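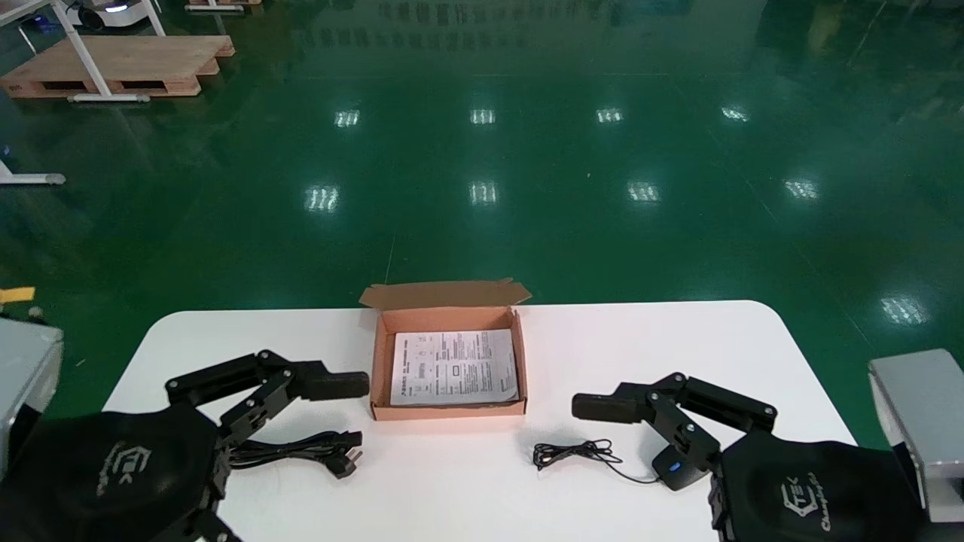 Box open, instruction sheet still folded inside.

I have a confession to make, and the people who helped me move to Suldale already know it. I keep boxes! Every phone, every kettle, every little radio I ever bought came with a box, and the box went up in the attic with the leaflet tucked back in and the spare cord on top. When we left the old house there were 90 of them (Clotilde Marchal made me write the number down, and she has brought it up at every lunch we've had).

So this spring I finally did something about it. I gave myself the whole of April, one shelf at a time, mornings only, coffee first. My rule was that a box could stay if the thing was still under warranty or if I might sell it within the year. Everything else got flattened. I broke my own rule for a Pietrzak slide projector because the box is lovely and I'm weak.

The leaflets were the part I dreaded and ended up enjoying. I sat on the stairs and read them! Did you know the Flosteck bread maker has a jam setting? I've owned that machine for years and have never made one spoonful of jam in it. I kept the pages in my own language, wrote the date I bought the thing on the front if I could remember it, and slid them all in one ring binder. The binder lives in the kitchen next to the cookbooks and I've opened it more times this month than I ever opened the boxes.

Cords were harder. I tip the lot out, match what I can, and then there's always a pile that belongs to nothing in the house. Several of you wrote in about this after the last issue, so let me get to the one I was asked most.
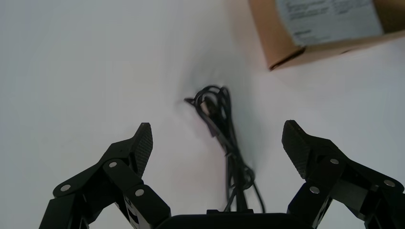

What should I do with a cord if I can't tell what it goes to?
Put it in a bag with the month written on it, and if you haven't gone looking for it by the same month next year, take it to electronics recycling.

Gaëtan Le Goff wrote to say he goes one further and tags every cord the day it comes home, with masking tape folded over like a little flag. I tried it and I like it, though my handwriting on tape is terrible and I now own a cord marked "lump." (Lamp. I think.) He also says never to wind them tight around your hand, just big easy loops and a twist tie, and I've been doing it wrong my entire life, so thanks for that, Gaëtan.

I sold a few things while I was at it, too. The old Tukholm speakers went for $200 to a very nice young couple, and I'm sure having the box helped, so maybe I'm not completely cured. The money is going toward new shelves, which will have nothing on them but books and one slide projector.

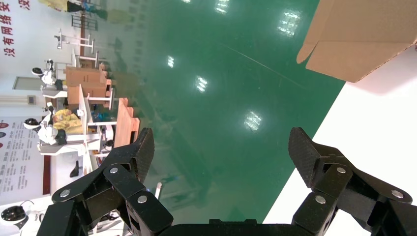 Black links, round silver screws.

Next month I'm tackling the drawer under the phone. Send me your worst drawer stories before then, please, the longer the better, and tell me if you've ever made jam in a bread maker. I bought strawberries this morning and I'm a little nervous.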